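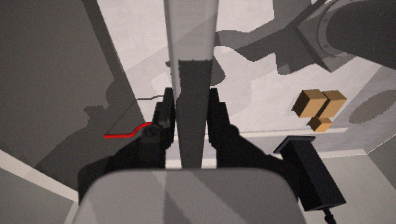 Review: Serrano Arm Trainer, open day at Gresgate

Print this page | E-mail this article

22 November 2019

The Serrano Arm Trainer is a software package for people who have to learn to run a robot arm and don't have one to practice on. You install it on a desktop computer, pick an arm and a gripper from a menu, and drive them around a simulated work table. Guvidmont, the company that sells it, held an open day at its Gresgate office this month, and I went along to try it.

The day was set up as two sessions, a short talk in the morning and then open time at the computers until the building closed. I skipped most of the talk. From what I caught of it, the slides were the same ones that are on the company's site, and the stations were free while everybody else was listening.

Each station had a monitor, a keyboard and a hand controller with 2 sticks. The staff give you a printed card with the controls on it and leave you alone, which suited me fine. The card could use a larger typeface.

The first lesson puts you at the wrist, looking forward over a two-fingered gripper. The fingers are black and the housing behind them is light gray, and they take up a good part of the view. A tall, thin rod hangs down between the open fingers. There are three plain cardboard boxes over to the right, and a short red cable lies to the left of the gripper. You are asked to close on a box, lift it and put it down on the other side of the table.

It took me a while to get this right. The wrist view is good for the last inch of a move and poor for everything before it. I kept turning the arm to find the boxes and then losing track of where the gripper was pointing. A button on the controller switches to a view from over the table, and once I had found it I went back and forth between the two constantly. The card lists this button last. It should be first.

The controls themselves are good. The left stick moves the gripper across the table and the right stick handles height and turn. Small pushes give small moves, and there is no delay that I could feel. The trigger closes the fingers at a steady rate and stops when they meet something. If you press too hard on a box the program puts up a warning and takes points off your score. My best score on the first lesson was 151. The staff member at my station said that was fine for a first try and did not say what a good one would be.

The graphics are plain. The table is off-white, the walls and casings are gray, and most surfaces have little or no detail. I did not mind this much. What I did mind was the shadows. The arm throws big soft shadows over the work surface, and with several of them lying across each other it is hard to tell which belongs to what. On a real table I use the shadow of the gripper to judge how high it is. In the trainer I gave up on that by the second lesson and used the height readout in the corner of the overhead view. There is a setting for shadow strength, but it was locked on the open day machines.

Lesson two is stacking, and lesson three is a timed version of lesson two. After that come the cable lessons, where you pick up a loose cable by one end and feed it through a clip. These are the hardest part of the package and also the best. The cables bend in a believable way and will slide out of the fingers if you grab them at a bad angle. I finished one of the four and would have stayed on the others if there hadn't been a line behind me.

I also tried the Rirna add-on, which lets you build your own table layout. You drag boxes, rods and cables in from a side list and set the weight of each. It works, but it crashed on me once when I tried to undo a move, and the layout was gone when it came back up. Save often.

The base package is $3,010 for a license that covers 2 computers, with a year of updates. The add-on is extra and the price had not been set when I asked. That is a lot for a small shop with one person to train. For a school or a plant that brings in new operators every few months it is easier to justify – a crash on the screen doesn't bend anything.

The computer requirements are modest. The stations at Gresgate were ordinary office machines, and the picture stayed smooth on mine the whole time apart from the add-on crash.

Good: responsive controls, cable lessons, runs on a normal computer.

Not so good: confusing shadows, small print on the control card, add-on not finished.

I would buy the base package if I had a group to train, and wait on Rirna until the undo problem is fixed. Guvidmont says a trial version with the first two lessons will be up for download before the end of the year. Try the wrist view before anything else, as it is where you will spend most of your time.

Shares: 2 | Comments: 0

Print this page | E-mail this article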